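Duronico Opens Sign-Up for Molding Material Sessions

SIRWOOD, 21/08/2024 - Duronico will run 14 drop-in sessions for children and adults at its Sirwood play space, using soft molding material in bright pink.
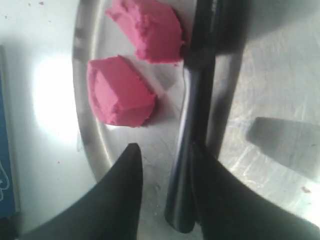

Each session lasts 45 minutes and is limited to 11 places. Visitors shape a round piece, cut it in two and press the halves together again. Metal trays hold the pieces on the tables.
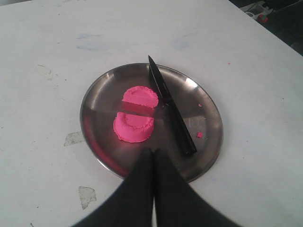

The material comes from Aerts, and the trays are on loan from Pisell. Children under six need an adult with them - older children may attend alone. Tickets are $26 for a family and can be bought at the front desk. The program runs through March.

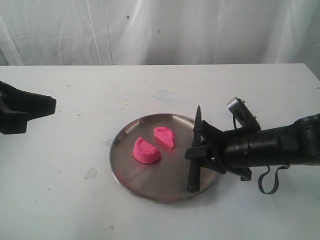
About Duronico
Duronico runs craft and play sessions in Sirwood and has 127 members.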